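April, after supper

Two more evenings on the gelatin plate and I am still not sold. Everyone in the group has gone over to it. Giang Khúc brought a stack of prints last time that she says took her one afternoon, and I believe her, because most of them look like one afternoon. A few were lovely, I'll give her that. There was a gray-green one with a fern in it that I would have taken home if she had offered. She didn't.

My own go: brayered on the Womeser acrylic, laid down a stencil, pulled the print, and got mud. Tried again with less paint and got less mud. The video said to wait for the paint to "tell you" when it's ready. Mine said nothing.
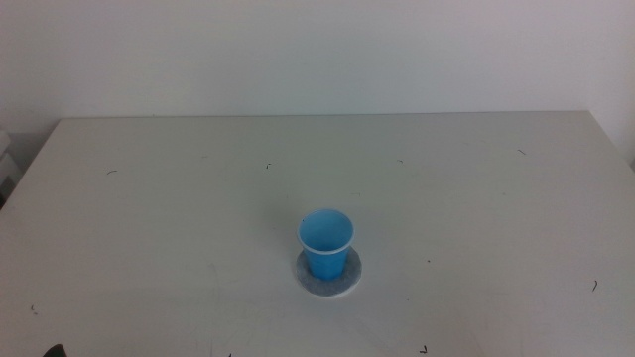
3 min read

The Disari sampler is what I meant to write about. Hậu Hứa talked me into splitting it, and the box was on the porch when I got back from the dentist. The label says 200 sheets. It does not say that a good many of them are the same cream cardstock in two weights so close I had to bend them by my ear to tell which was which. The patterned sheets are thin. Pretty, but thin, and one of them bubbled the minute I got glue under it. I flattened it overnight beneath the big dictionary and it is still bubbled this evening.

Hậu thinks I used too much glue. Hậu thinks everybody uses too much glue.

I made one card from it anyway, for Ellon, where I owe them a thank-you for the shelf. Cream base, torn strip of the blue pattern along the bottom, and the die-cut leaves I had left over from Christmas with the glitter sanded off. I wanted to stamp "with thanks" straight onto the strip and lost my nerve, so it went on a tag. The tag is crooked. I looked at it for a while with my head tilted and then looked at it straight, and it is crooked both ways. It's going in the mail tomorrow.

Also tried the heat embossing again. I keep reading that it is foolproof. The powder went where the ink was and also where my thumb had been, so there is now a raised silver thumbprint on the back of the card, which they can have at no extra charge. People swear by an anti-static bag for this. I have one somewhere. I don't remember it making any difference the last time.
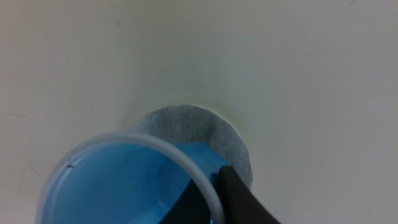

At the table, April

Ross has a sale on, the paper trimmer I've been putting off. Theirs claims a blade that stays sharp for 600 cuts, and I would like to know who sat there. My old one drifts to the left on anything longer than a card front, and I have learned to push back against it without thinking, so a new one will probably have me cutting crooked in the other direction for a month. I left it in the cart. The order page gave me a number ending in 3785 as if I had already bought it, and then an email came asking if I had forgotten something.

Things I'd do again from this week: the torn edge, wetting the line first with a brush. Sanding off glitter, though it is still in my sleeves. The two-tone background Giang showed us, light ink first and then dark at the corners only – that one does work, and I was ready for it not to.

Things I wouldn't: the puffy paint. The alphabet stickers, every set of which runs out of E. Letting Hậu pick the colors.

The swap is coming up and the theme is "renewal," same as last spring under a different name. I expect butterflies. I have a butterfly punch myself so I can't say much. I might do seed packets, plain brown, with a stitched top, and see if anybody notices they have nothing in them. Giang will. She shakes everything.

Need: black thread, foam dots (the small ones), a new brayer handle if they sell it without the roller. Ask about returning the unopened half of the Disari before Hậu writes his name on it.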